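How to Report a Smoke Sighting in the Flukellow Uplands

Residents and visitors are asked to report smoke or open flame in the Flukellow grasslands as soon as it is seen. The steps on this page apply from the close of the wet season through the end of September.

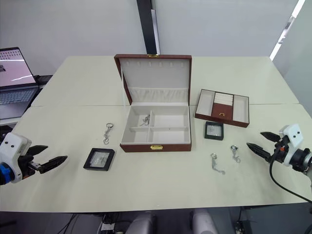
Cerau District Office — Land and Fire Section

1. Move to a safe place upwind of the smoke before calling.

2. Call the district desk and press 15 for the fire line. Give your name and the nearest marker post. Posts on the Ghumman road are numbered 1 to 19. 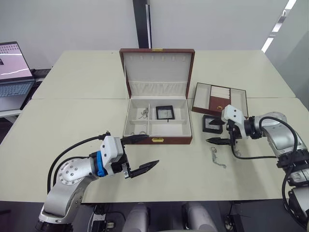
Burn permits must be kept where they can be produced on request. The section accepts the paper slip or a clear copy. Many households store the slip with other valuables, and a jewelry box with a pocket in the lid is adequate if the slip is folded once. Permits for plots larger than 11 acres carry a second page, and both pages must be kept together.

3. State the color of the smoke and the direction in which it is moving. 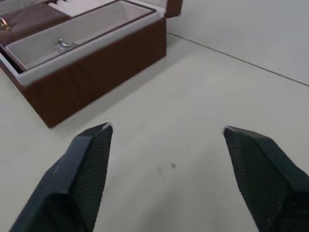

According to Jorun, callers should also mention any locked gate on the way in, as crews coming from Jasik have had to turn back for a key.

4. Stay reachable by phone until the desk confirms that a crew has been sent — some 2000 acres are covered from a single station.

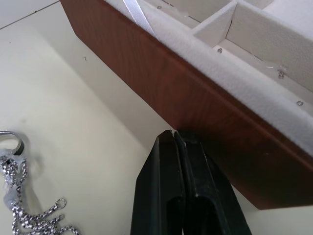
Prepared by the Land and Fire Section. Updated June 16, 2026

5. Do not attempt to put out a grass fire alone. Landowners with a registered water tank may open it to crews and claim the refill afterward at the district office.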